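What the Arm Costs After You Buy the Arm

Small labs and workshops are budgeting for their first robots, and the quote is only the start

The quote for the robot arm at Irkton was easy to read. It ran to a single page, with the arm, the controller, a gripper and a year of support. The director signed off on it on a Monday and expected to be done with spending until the following year.

By June the workshop had gone back for more money three times. The first request was for a table heavy enough to stay put when the arm moved fast. The second was for a computer that could keep up with the video. The third was for spare gripper fingers, which wear down sooner than most first-time buyers expect.

None of these were mistakes, exactly. They were items that a larger company would have had in a storeroom already. A small shop has to buy all of them, and the vendor's quote rarely lists them.

Irkton is a training workshop with four benches and a modest equipment fund. Its arm is meant to learn everyday handling: picking things up, putting them in bowls, clearing a surface. A person guides it through a task many times, and the recordings are used to train the software. That kind of work is gentle on motors and hard on everything else.

The workshop now plans by the hour of use. Its old spreadsheet had one line per machine. The new one has a line for each part that touches something, with a guess at how long it will last and a column for what it really lasted. Fingers, pads and cables sit at the top. The arm itself is near the bottom, because it has needed nothing but cleaning.

Ristetti, a parts supplier that sells mostly to schools and small labs, gives its customers similar advice. Its planning sheet asks buyers to set aside money for wear parts before they choose an arm. If the remaining sum won't cover the arm they wanted, the sheet says to look at a smaller one. Plenty of customers skip that step and come back later for the parts at full price, with rush shipping on top.

Then there are the objects. A robot that learns to handle groceries needs groceries, or something close to them. Real food spoils and leaks, and glass is out of the question. Irkton settled on toy food, bought in mixed sets and kept in bins by the bench. The line for props in this year's budget is $471, more than the workshop spent on cables.

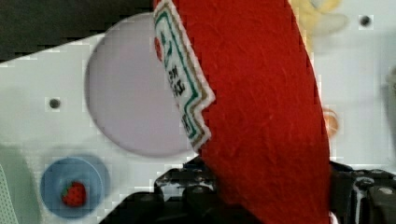

Soft toys have their own costs. Fabric pills and picks up dust, and an item that has been squeezed several hundred times no longer holds the shape it had on the first day. Irkton buys two of anything it plans to use for a long series and keeps the second one in a drawer. Hard plastic lasts longer but is tougher on the fingers when the person guiding the arm comes in too low.

Labor is the largest figure, and the one most often left out. The workshop logged 1,282 recordings in its first full season, and every one needed somebody at the bench to run the task and reset the objects afterward. Dellach, a design school that bought a similar setup, paid for the hardware from a grant and then had no hours to staff it. The arm sat under a cover until the next term.

Leasing is one way around the problem. Barroso rents out complete benches by the quarter, with the table, computer and wear parts included. The monthly price looks high next to a purchase quote. Set against a full year of extras, the gap is smaller, and a lab that isn't sure it will still be doing this work next spring may come out ahead.

Irkton looked at the lease and decided to keep what it owns. A second arm is on the list for next year. This time the request has a page for the arm and three more for everything else — fingers, props, bench hours and a better chair.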